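How to Fold T-Shirts on the Bed and Put a Small Bedroom in Order

In my home we don't have a big table for folding, so all the folding happens on the bed. For a long time I did it badly. The pile stayed there until evening, then it moved to a chair, and in the morning it came back to the bed. My friend Modupe Okeke showed me a simpler way and I use it now every week. It needs only the bed, a flat board and a few boxes.

What you need

A made bed with the cover pulled smooth
A board, a little narrower than you want the folded shirt to be
One tub for dark clothes
Storage boxes or free shelves

Step 1. Prepare the place

Make the bed first and push the pillows up to the headboard. Please don't fold on top of a messy blanket, the shirts will take every wrinkle from it. Bring all the clean clothes and put them in one pile on one side, so the other side stays free for work. I keep black clothing apart in a tub on the floor, because white shirts collect dark fluff very easily.

Open the wardrobe door before you start. Later your hands will be full.

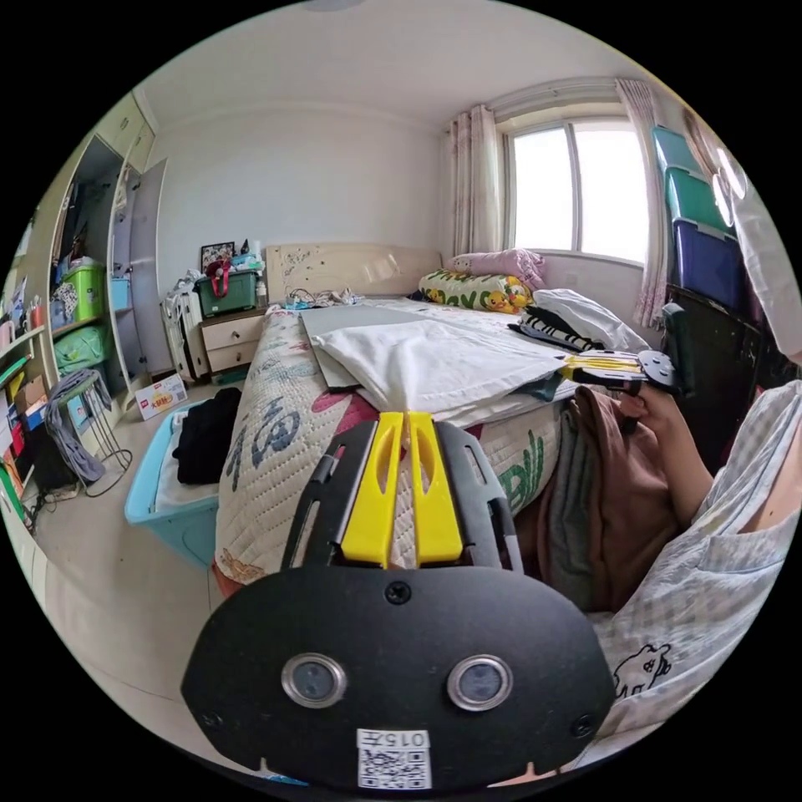 Pillows at the headboard, clothes pile on the right, black clothing in the blue tub on the floor.

Step 2. Sort quickly

Take from the pile one piece at a time and decide only what it is: T-shirt, trousers, home clothes, or something for another person. Don't fold yet. If you find something with a missing button, put it near the door.

Step 3. Fold the T-shirt

1. Lay the shirt flat. Pull gently at the shoulders and at the bottom edge, then pass your palm over the fabric from the middle to the sides.

2. Fold one side toward the middle, together with the sleeve. If the sleeve is longer than the folded part, turn it back so it lies straight down.

3. Do the same with the other side. Both sides should meet or almost meet.

4. Fold from the bottom up, 2 times for a shelf or 3 times for a box. For a box the shirt must be able to stand on its edge.

Many people lay the shirt with the print down, and then the picture is on the outside when they finish. This is good for a shelf. For old prints that are already cracking I leave the print up, so it stays inside and doesn't rub on the other shirts.
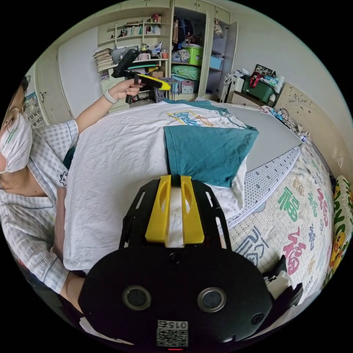
White T-shirt with blue lettering, the teal sleeve section folded over the right half.

If you use the board, place it in the center just under the collar and fold the sides over it. Then pull it out slowly from the bottom - quickly is worse, the fabric comes out together with it. After some practice you will maybe not need the board for T-shirts, but for shirts with buttons I still take it.

Step 4. Put away at once

Carry each group to its place when the group is ready. Light things can go in the upper boxes and heavy things, like jeans, in the bottom one. When boxes are in a stack, keep in the top one what you wear this month. In January my top box is only sweaters.

Do not press the clothes down to close the lid. If the lid doesn't close, the box has too much inside.

A note about thick clothes

Hoodies don't fold well with this method. Lay the hood down on the back first, then fold the sides, and finish with only one fold from the bottom.

Written by Bello Anozie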